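4.2 Merchant fees and the question of market power

The second part of our study looks at the fees which small shops pay when they accept a digital wallet. We use the survey that Mendonça prepared for the town of Plalgate, where two wallets, Vidal and Pelelano, are in daily use. The survey was closed in December and it contains answers from 716 merchants. Almost 300 of them accept both wallets, and these are the most useful cases for us, as we can compare the two contracts inside the same shop.

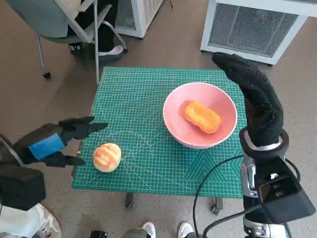
Why would a merchant stay with a wallet that charges a higher fee? The main cause in our data is the fear of losing customers who carry only this wallet, and the merchants mention it more often than the cost of changing the payment terminal.

This result agrees with the theory of two-sided markets. When a customer keeps money in one wallet only, the operator of this wallet is the single door to that customer, and the merchant has little room to negotiate. The effect is stronger for food shops and small cafés, where the payments are low and the fee has a fixed part.

Fig. 3. Bowl and bread on a green cutting mat.
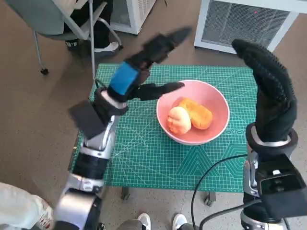
A second point concerns the contract terms. Vidal asks its merchants not to show a lower price to people who pay by another method. Pelelano had a similar clause but removed it after a complaint by Resus, a smaller operator which wanted to enter the town. In the shops that accept both, we found that the owners very often did not know this clause had been removed, and they continued to follow it. For a competition authority this means that the end of a clause on paper does not give an immediate change in prices. We therefore suggest that the operator should be obliged to inform each merchant in writing, and that the fees be measured again after 10 months.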